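Dernix Memorial Page Editor
Set-Up Guide for Funeral Homes
Section 6: Creating and publishing a service notice

Last revised 29 October 2010

Before you start

You need an editor login for your funeral home and the signed family authorization form. Notices can be drafted without the form, but the Publish button stays gray until the form has been logged under Case Files.

If your home moved over from Fevlow, your old notices are already in the Archive tab. Do not retype them.

6.1 Start a new notice

1. Log in and select Notices, then New.
2. Enter the case number. The name, dates and place of residence fill in from the case file.
3. Check the spelling of the name against the authorization form. Accented letters are kept as typed, so "Maëlle" will not be changed to "Maelle" on the page or in the printed program.
4. Choose a display name. Nicknames go in quotation marks between the first and last names.
5. Select Save Draft.

Note: Changing a name on the notice does not change it in the case file. If the case file is wrong, correct it there first and then select Refresh.

6.2 Enter the service details

1. Open the Services panel and select Add Service.
2. Pick the type: visitation, funeral, memorial, graveside or private.
3. Enter the date, start time and location. Locations you have used before appear as you type.
4. Repeat for each service. A notice can hold up to 6 services.
5. For a private service, check Hide Address. The page will read "Private service" with no time or place.

Caution: A service saved without an end time stays on the Upcoming list until midnight. For a visitation, always fill in the end time.

6.3 Write the obituary text

1. Paste the family's text into the Obituary box. Formatting from word processors is removed.
2. Put a blank line between paragraphs.
3. Enter survivors in the main text. The separate Survivors field was taken out in February and anything left in it will not print.
4. If the notice is also going to a newspaper, keep the short version under 500 characters. The counter below the box turns red when you go over.

6.4 Add a photo page

Each notice has one portrait and one photo page. The portrait is set in the case file. Photo page pictures are shown in a single column in the order you upload them.

1. Open Photos and select Upload.
2. Choose the files and wait for each bar to fill.
3. Drag the pictures into the order you want.
4. Captions are optional. Leave the box blank to show none.
5. Select Save Photos.

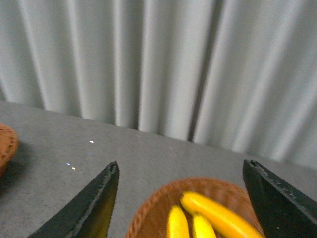
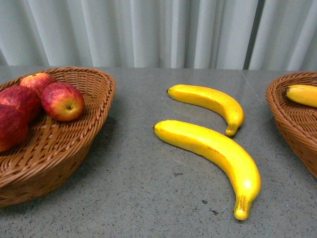 Gray tabletop and pale curtain, both pictures above.
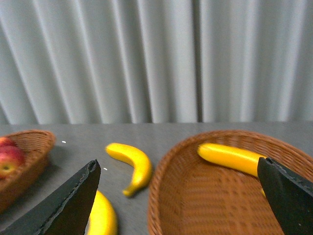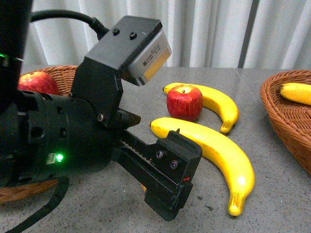

Note: The page keeps the original files for 11 months. After that only the web-size copies remain, so return or copy anything the family wants before then.

6.5 Guest book settings

1. Open Guest Book and choose Open, Reviewed or Off. New notices are set to Reviewed.
2. Under Reviewed, enter the e-mail address of the staff member who will approve messages.
3. To let a family member approve messages as well, select Add Reviewer. No more than 2 reviewers can be added to a notice.

Caution: Switching from Reviewed to Open publishes every message still waiting, including any you meant to delete. Clear the queue first.

6.6 Preview and publish

1. Select Preview and read the whole page, including the directions link.
2. Send the preview to the family with Share Draft. The link works without a login.
3. When the family has approved it, select Publish.
4. Print the confirmation and place it in the case folder.

Corrections made after publishing show on the page right away. They do not go to newspapers that have already received the notice. Call those papers directly.

For questions on this section, contact Sumathi Rai or Lise Cormier at the Quaye office. Billing questions go to Jussara Moura.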